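Print this page
E-mail this page

Planning and Buying Equipment for Automation
Session 6: Costing hand-held grippers for demonstration work
Tutor: Veerle Wouters

Reading before the session: the Mesgate case file, sections on purchasing and stores. Bring a calculator and your draft equipment schedule.

1. Where we are

Last session dealt with fixed arms, where one large purchase dominates the budget. Hand-held grippers are a different sort of purchase. Each unit is fairly cheap, you need several, and they wear out at different rates. The mistake in most student budgets is to multiply the unit price by the number of operators and stop there.

2. The Mesgate case

Mesgate wants a robot that can handle clothing and bedding. Before buying any arms it plans to collect demonstrations by hand in ordinary homes, with operators working at beds, wardrobes and tables. The plan has 7 operators. Two suppliers have quoted: Jirnberg, who sell a complete unit, and Willems, who sell the body and fingers separately. For the exercise take the Jirnberg price as £547 per unit, delivered.

Work in homes affects the budget in ways a laboratory does not. Kit has to be carried in and out each day. Rooms are furnished and there is little floor space. There may be no bench, so chargers and spare parts need a case of their own. Garments are soft and drag on the fingers, and knitted items catch on any rough edge. Put all of this into the schedule as separate lines.
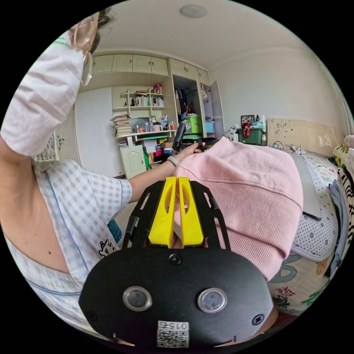

Fig. 1. Hand-held gripper with yellow fingers, in use with a pink knitted garment in a furnished bedroom. Note the numbered sticker on the body.

3. What goes in the schedule

Units in use. One per operator if work is done single-handed, two if the task needs both hands. Folding normally needs both. Decide this first, as it doubles the largest line.

Spare units. Mesgate's draft has none. If a unit fails on a Wednesday morning and the replacement takes 28 days, that operator has no gripper for four working weeks. Compare the cost of one spare with four weeks of wages.

Fingers. Treat them as consumables. Order them with the units and again at the halfway point. Willems' separate pricing looks dearer on the first page of the quote but may come out lower over the full project.

Fixings. Small screws get lost. Buy a box and the right driver for each kit case.

Labelling. Every unit needs its own number, entered in the asset register on the day it arrives. Repairs, loans and complaints about data quality are then logged against that number. Labels cost very little, but the register takes staff time, and that time should be costed.

Test items. Jumpers, shirts, towels and sheets in a range of sizes and weights. Second-hand is acceptable. Allow for washing.

Storage and computing. See the Zemon notes from session 4. Do not leave this line at zero on the grounds that the department already has disks.

4. Timing

Mesgate's money must be committed by the end of March. Work backwards from that: delivery, acceptance check, operator training, first home visit. An order placed in the last week will not leave time to return faulty units before the account closes.

5. Exercise

Prepare two schedules for Mesgate, one using Jirnberg and one using Willems. Assume two-handed work throughout. State how many spares you have allowed and why. Give a one-page recommendation addressed to the finance office, who will not know what a finger set is.

Hand in at the start of session 7. Late work goes to the department office.

Print this page
E-mail this page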